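From: Kane Hollis
To: hinholm-seedswap list
Subject: Re: [seedswap] Old bean seed, is it worth keeping?

Hello all,

I answer to the message from Fernley group, because I had the same problem two winters ago and I made many mistakes with it. I quote only the part I answer.

> We were given a big box of bean seed from the old
> garden at Paewai. Most of the packets have a name but
> no year. Some have nothing. Before we offer them at the
> April swap we would like to know which ones are alive.
> Is there a way that does not use up all the seed?
> Also, how do the rest of you store yours? Ours have
> been in a shed and I am a little ashamed of it.

For the first question: yes, and it uses very little. Take 8 seeds from each packet. With 8 you do not get a fine percentage, but you will see the difference between a good packet and a dead one, and this is what you need for a swap. Lay them on a damp paper towel, roll it up, write the name on the outside with pencil (ink runs) and put the roll in a plastic bag which is not fully closed. Keep it in a warm room, but not on the radiator. I cooked a whole set of Troker beans on the radiator and I am still sorry for it.

Look at them every second day. Beans that go soft and smell bad you take out at once, or they spoil the neighbors. After ten days I stop and write the result. If six or more have a root, I offer the packet as normal. If three to five, I offer it with a note on the label, so people can sow thicker. With one or two I do not offer it, but I plant the sprouted ones myself and try to save new seed from them. This is how we still have the Troker, by the way.

Please do not throw out the packets with no name before you test them. In our list from last year there were 177 entries and a good part of them started as "unknown, brown with spots." Somebody always recognizes the plant when it flowers.
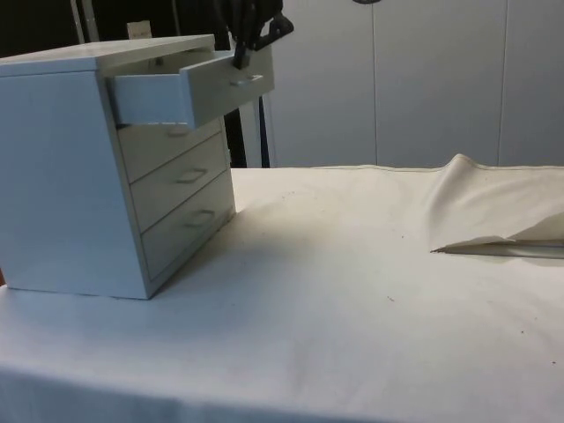
Your second question, about storage, has a longer answer. Seed wants to be dry, dark and cool, and most important, always the same. A shed is warm at noon and cold at night, and this going up and down is worse for the seed than a room which is a little too warm all the time. A small chest with four drawers, like the white one in the photo, is enough for a home collection if it stands in a cool room inside the house. I would put peas and beans in the lowest drawer because they are heavy, and what you sow first in the top one. Use paper envelopes inside jars - not plastic bags alone - and put in each jar a spoon of dry rice which you have heated in the oven and let cool.

For bigger amounts I freeze. Only very dry seed may go in the freezer. The test is simple: hit one bean with a hammer. If it breaks like glass, it is dry enough. If it goes flat, wait more weeks.

One more thing about labels. Write the year of harvest, not the year you got it. I mixed these two for a long time and my old list is for this reason not much use.

If Fernley has more than 200 seeds of any kind, I would gladly take a few of the unnamed ones to grow out here in Hinholm. I can send Troker in exchange, fresh from last summer.

Best greetings,
Kane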